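Unit 2: Editorial lists and how they select

A magazine that ranks influential people has to fix its criteria first. Power over legislation is easy to document - votes, donations, appointments. Cultural influence leaves fewer records.
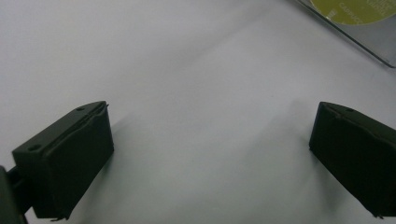 Benjie Galang
Lecturer, Magazine Editing

For Thursday, compare two lists from the Handville city magazine. The first drew on a pool of 1,550 names, and the second on 400. Note who made the nominations and which fields were left out. Bring one page of notes, with the criteria copied word for word.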